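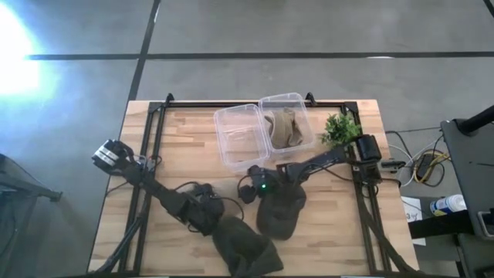 Section 5: Storing your caps in the clear boxes

If you are anything like us, your caps live in a heap by the front door until one goes missing. The Welleo clear storage boxes are meant to put a stop to that, and once you have done it a couple of times the whole job takes hardly longer than making a pot of tea.

1. Clear a good stretch of table and wipe it down. Let it dry properly before any fabric goes near it.

2. Stand the boxes side by side towards the back, so that you have elbow room in front. Leave the lids off for now.

3. Lay your caps out on the table and sort them by colour, or by how often you wear them - whichever you will still remember in March.
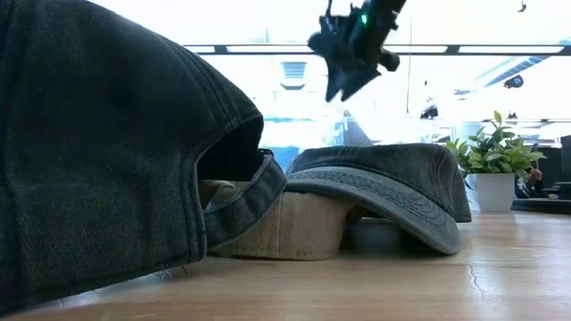 Rorkthorpe, 20th November

4. Turn each cap round and look at the back opening. On a cloth strap, check that the end is sitting neatly and the stitching along the edges is sound. Charcoal and dark grey caps are easily muddled, so it helps to keep the darker one at one end of the row and a tan one in between.

5. Brush the crown gently, going with the weave. Paler, worn patches on washed cotton are quite normal and won't brush out, so please don't scrub at them!

6. Ease the crown back into a rounded shape with your fingers, then place the first cap in the box with the brim facing forwards. Tuck the next one behind it so that its brim rests over the crown in front, and carry on in the same way.

Note: A cap that has gone rather flat can be padded with a soft cloth, loosely bunched up. Leave it like that for 12 hours or so and have another look.

Caution: Never put a damp cap away under a lid. Don't press down on the brims to make room either - start a second box (spare boxes are part no. 1452).

7. Put the lid on, pressing the corners first, and keep the box out of strong sunlight.

Comments (3)

calimlim_hats: Did 17 caps in one evening. Step 6 is the one I'd been getting wrong for years, I always stacked them upside down.

Mukent reader: Can you use these for wide brimmed sun hats or are they too narrow?

oldpeg: Padding tip worked a treat on my gardening cap, thank you.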